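Setting Bottled Drinks on a Tray: Placement, Carrying and Return
Wernura Service Notes
Updated Nov 5, 2024

These notes cover a single soft drink bottle on a rectangular plastic tray with a raised rim. They apply to table service and to self-serve counters. Glasses and cans are treated separately.

What you need

One tray with a flat floor and a continuous rim
One clean, dry cloth
The bottle, cap on
A clear stretch of table longer than the tray

Step 1. Prepare the tray

Wipe the floor of the tray and then the inside of the rim. Crumbs collect in the rounded corners, so run a fingertip through each one with the cloth. Dry the underside as well. A film of water between a smooth tray and a smooth table lets the tray slide when it is pushed from one side.

Lay the tray fully on the table. No part of the rim should overhang.

Step 2. Check the bottle

Turn the cap clockwise until it stops. Dry the base. Most soda bottles stand on molded lobes with hollows between them, and water held in the hollows will run out onto the tray after the bottle is set down. 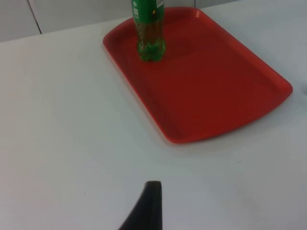 Check the lobes for dents while the base is in hand. A dented lobe makes the bottle rock, and moving it to another part of the tray will not help. Replace the bottle.

Step 3. Choose the position

For carrying with two hands, place a full bottle over the center line of the tray. For a tray that stays on the table, a position near one end leaves the rest of the floor free for a plate. Leave a gap of two fingers between the bottle and the rim. A lobe resting on the curve where the floor meets the rim will tip the bottle inward.

Step 4. Set it down

Hold the bottle at the shoulder or the upper body. Lower it straight down and let all the lobes touch before releasing. Do not drag it into position. If it needs to move, lift it and set it down again.

Release the grip evenly. Opening the fingers on one side first pushes the bottle toward the other. 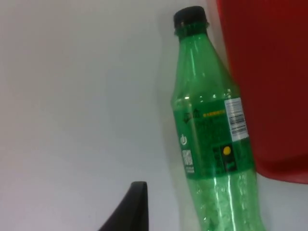

Clalell wrote in to ask whether the label should face the guest or the server. At our counter we had it facing the server so the barcode could be scanned without turning anything, but guests kept rotating the bottle to see what they had been given.

Either is acceptable if it is done the same way on every tray. The default in these notes is brand side to the guest. Where bottles are scanned at the table, scan before placing.

Step 5. Partly empty bottles

A nearly empty bottle has less weight to hold it in place and is easily knocked over by a sleeve or a plate. Keep it on the tray with the cap closed, and move it away from the side the guest reaches across.
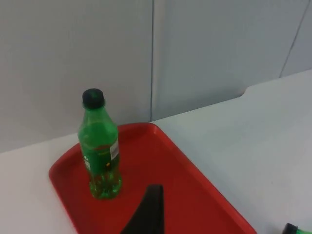
Green bottle with a little liquid left, capped and upright on the tray.

Step 6. Lift off and return

Steady the rim with one hand before lifting with the other. Raise the bottle clear of the rim before moving it sideways.
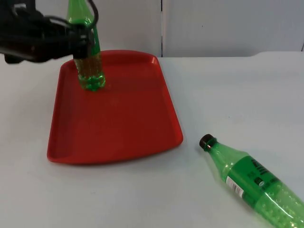 Bottle held upright at the tray floor.

Wipe the spot where the bottle stood. Stack trays only when dry.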